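El armario de los 381 objetos

21 de agosto de 2026

Llevo tres semanas leyendo blogs de gente que ha decidido poseer menos cosas y tengo que decir que salgo más desconfiado de lo que entré. Empecé porque Rodica Pop, con quien compartí despacho en Dallitz hace bastantes años, me pasó el enlace de un curso en línea. El curso se llama Phelan, cuesta lo suyo y promete que en un mes uno sabrá qué necesita y qué no. Lo primero que te piden es comprar una libreta. La suya.

El método es fácil de resumir. Se saca todo, se amontona en el suelo, se cuenta y se apunta. Luego se va reduciendo hasta llegar a una cifra que al parecer tiene algo de mágico, 381 objetos por persona adulta. He buscado de dónde sale el número. En la primera lección se habla de «estudios» y en la cuarta de «la experiencia acumulada de la comunidad». De los estudios no hay ni un título. Tampoco queda claro si un par de calcetines es un objeto o dos, y en el foro hay un hilo larguísimo sobre los cubiertos que termina con dos personas bloqueándose.

Hice el ejercicio igualmente, por si acaso. Al cabo de dos tardes me salían 3.039 cosas y todavía no había abierto el trastero. No sentí vergüenza, que era lo que la lección anunciaba para ese momento. Sentí dolor de espalda y unas ganas tremendas de cenar.

El capítulo del calzado merece párrafo aparte. Según Phelan, los zapatos son «la radiografía emocional del hogar» (sic) y hay que quedarse con tres pares.

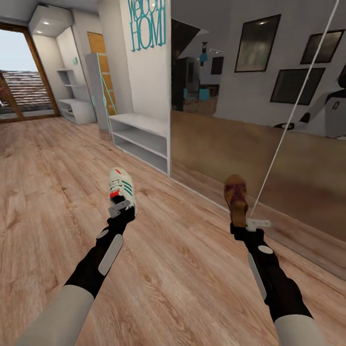

Zapatos en mano, sobre suelo de tablas claras. Imagen generada por ordenador.

Tres pares. Uno para salir, uno para trabajar y uno para el resto de la vida. Me gustaría ver a quien escribió eso en noviembre en Clusitz, con barro hasta el tobillo, esperando a que se sequen las botas de ayer. Yo tengo unas de monte que uso dos veces al año y no pienso tirarlas porque no me «den energía». Las botas no están para dar energía.

Gerd Ruppert, que siguió el curso entero y es bastante más paciente que yo, me escribió una defensa larga. Dice que se deshizo de veinte cajas y que duerme mejor. Le creo. También me cuenta que en el mismo verano cambió de trabajo y dejó el café, así que no sé muy bien por qué el mérito se lo lleva el armario. Cuando se lo dije me contestó que yo me resisto al proceso. Contra eso no hay argumento posible: si funciona es el método, si falla eres tú.

Lo que sí me parece sensato es vaciar un cajón de vez en cuando. Mi abuela lo hacía y no cobraba por ello. El sábado llevé dos bolsas de ropa a la tienda de segunda mano de Flistska y volví con una lámpara. La lámpara funciona, le falta la pantalla. Si alguien tiene una de 20 centímetros que le sobre, que me escriba.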